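4.2 Recording a pick from a soft surface

Use this section when the objects are lying on bedding. The Clanano method scores each grasp separately, so one recording holds one object only.

1. Start the recorder with the jaws open.
2. Approach the object and close both finger pads on its long edges.
3. Lift it upright and hold for 3 seconds. 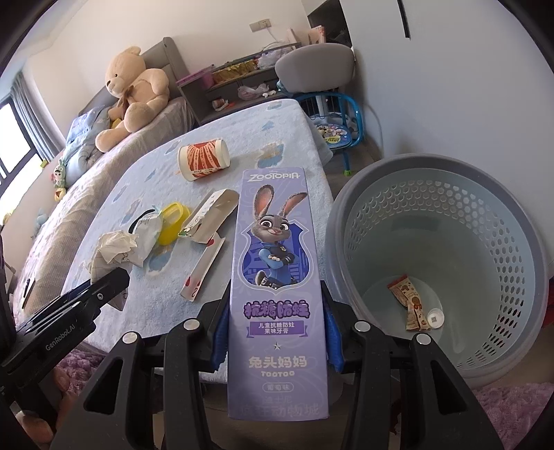 Figure 7. Carton held between the finger pads.

4. Put the object down, open the jaws fully and stop the recorder.
5. Change the layout of the objects after every 15 recordings.

Note: Leave wrappers and cups where they are. In the Pesel set of 2,994 recordings, grasps learned on a bare tabletop failed more often once the surface was soft and cluttered.

Caution: Do not press the jaws into the blanket. Fabric caught under a pad counts as a failed grasp.

6. Before the next recording, check that both pads are in view and the jaws are open.

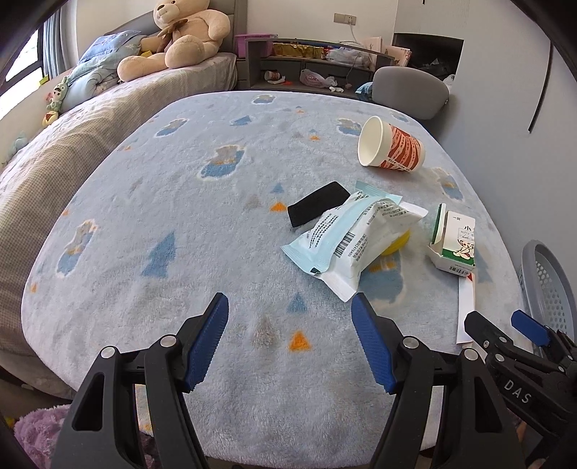
Pichler wrote in to ask whether a recording has to be thrown out if the blanket shifts during the lift, as the Dodcombe trials had kept theirs. Keep it, and enter "surface moved" in the log.

7. If the same object fails 3 times, mark it as skipped and go to the next.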